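Household and Workplace Automation Forum
General Discussion > Manipulation and Chores
Thread: Are machines ready for tidying tasks? Request for member positions
Page 1 of 1

Posted by O_Cisternas (Moderator)
October, 9:10 a.m.

Members are invited to state their positions on the following question: can a machine at present be relied upon to perform ordinary tidying in a home or at a workbench? The question has been raised repeatedly in the Lappalainen thread, which is now closed to further replies. Statements should address tasks that a household would recognize, such as putting away toiletries, clearing a counter, or returning hand tools to their places. Floor cleaning is excluded, as it has its own section.

Members are reminded that product announcements belong in the Vendor area. Replies should quote only the portion of a message to which they respond.

Octavio Cisternas
Moderator, Manipulation and Chores

Posted by F_Radebe
October, 9:52 a.m.

I wish to register a qualified yes. The hairbrush is a useful item on which to base this discussion. It is found in most homes, it is not fragile, and it has no flat side that a two-finger gripper would prefer. One finger must bear on the curved back and the other must settle among the pins.

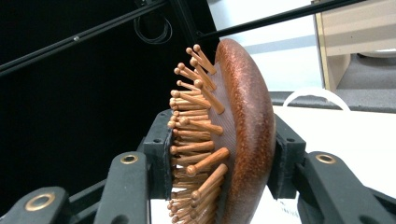
Paddle brush held between the two fingers of a hand-held gripper.

The grip shown is the one I would recommend. Members who work with suction tools will note that the pin side offers them nothing to seal against, and that the back is curved. Two padded fingers are adequate to the task, and the equipment need not be elaborate.

My position is that grasping of this kind should be regarded as a settled matter for common bathroom items. What remains is placement, and I expect that to follow within a reasonable period.

Fatima Radebe

Posted by bmnguni
October, 10:31 a.m.

> grasping of this kind should be regarded as a settled matter

I must disagree with the previous member. The gripper in that photograph is a hand-held one. A person selects the approach, the angle and the force. The photograph establishes that the fingers are suitable for the object. It does not establish that a machine would have chosen to put them there.

I supervised a trial of the Zudel arm in a staff washroom. The arm was asked to return personal items to a shelf at the end of each shift. Of 45 attempts with brushes and combs, it completed 11 without assistance. The usual fault was a grip taken too far toward the end of the handle, after which the item rotated and struck the shelf. I do not consider this a settled matter.

Busisiwe Mnguni
Facilities Operations

Posted by F_Radebe
October, 10:48 a.m.

The objection regarding the hand-held tool is accepted. I would ask, however, whether the Zudel arm in that trial had been shown any examples of the items concerned, or whether it was operating with the settings supplied at delivery.

Posted by bmnguni
October, 11:05 a.m.

It was operating with the settings supplied at delivery. The purchasing office had been informed that no further preparation was required.

Posted by Oratile_V
October, 11:40 a.m.

The exchange above touches on the point I had intended to raise. Examples performed by people have considerable value, but they must cover the complete chore. Our group at Fivico reviewed 2,732 demonstrations of household tasks and found that a large share ended as soon as the object left the table. A household is concerned with where the object goes afterward.

A brush and a basket make a fair minimum case. The handle of the basket stands over the opening, so the brush must be brought in at a suitable angle, and a lightweight basket may shift if it is touched. A second hand is of real benefit.

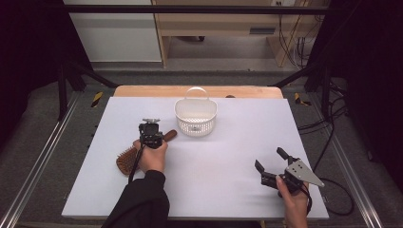
Two-Handed Tasks

I would draw attention to the use of a gripper in each hand. Much of the disagreement in this forum arises from comparing single-arm machines with people, who seldom put anything away with one hand held behind the back. A brush lying flat on a board can be taken by the handle with one gripper while the other remains free for the basket.

On the original question, my answer is no for unattended work and yes for supervised work at a fixed station.

Oratile Venter

Posted by L_Mokgethi
October, 1:15 p.m.

I write from the shop-floor side, where the answer differs somewhat. We have operated a Bosero two-arm station for about 4 months. It sorts hand brushes and small fixtures into bins at the end of a finishing line. The bins are bolted in position, and the items arrive facing the same direction. Under those conditions the station performs acceptably, and the operators have asked to keep it.

When a bin is replaced with one of a different depth, the station must be taught again. This takes most of a morning. I would not describe such a machine as able to tidy. It is able to perform one arrangement of one task, and a home does not hold still in that manner.

I also question the term "supervised" in the previous message. If a member of staff must stand beside the machine, that person could put the brush in the basket.

Lindiwe Mokgethi

Posted by Oratile_V
October, 1:42 p.m.

> that person could put the brush in the basket

This is correct for a single station. Our intended arrangement is one supervisor for several stations, with intervention by request. I concede that the arrangement is difficult to apply to a private residence.

Posted by F_Radebe
October, 2:20 p.m.

I amend my earlier statement. Finger design for common items may be regarded as settled. The selection of a grip by the machine may not. I maintain that placement will follow, though I withdraw the phrase "within a reasonable period."

Posted by bmnguni
October, 2:34 p.m.

The amended statement is acceptable to me, apart from the remark on placement. I will post the washroom trial log in the Files area once the staff names have been removed.

Posted by O_Cisternas (Moderator)
October, 4:05 p.m.

The thread remains open. Members with results from kitchens or laundry rooms are asked to state whether their machine was used with delivered settings or was taught on site, as the two have been confused in earlier threads. Discussion of Bosero bin depths has been moved to Workstation Setup.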